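Surfaces and Wear | Papers
Apr 7, 2026
By the Karance Worktop Study

4.2 What counts as a stain?

I went into this part of the study thinking stains would be the easy bit. You look, you see brown, you write down brown! After 1,051 entries in the Clirkholm log I'm a good deal less sure of myself. Pale, marbled tops were the worst, because the swirls are already grey and the eye keeps wanting to read them as dirt (or the dirt as swirls, which is worse).

So we settled on 2 codes. Anything tan or brown with a cloudy edge went down as a stain, and anything thin and pale that ran in a line went down as a mark, whether it was a crack or only a scratch. I did try to split those last ones in February and gave up - I couldn't agree with my own notes from the week before. Specks and crumbs were left out of both codes, though I grumbled about it.

Figure 7 shows both codes on one surface, with the brown thickest towards the upper and middle parts and a pale line running diagonally down through it. The finer scratches at the lower right were logged as marks too.

Figure 7. Stains and marks on a mottled, whitish-grey surface.

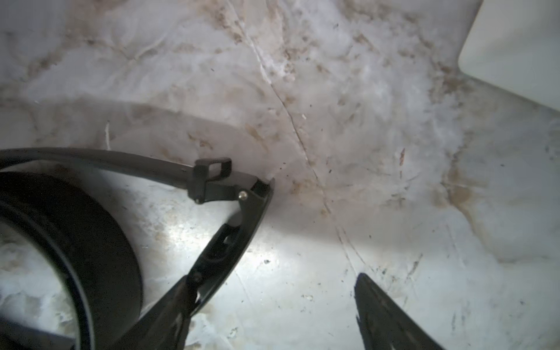
Ojo wrote back on the draft that a line with brown sitting in it ought to get both codes, and that leaving out specks would make the Oltska tops look cleaner than they are.

Contact | © 2026 Karance | Back to top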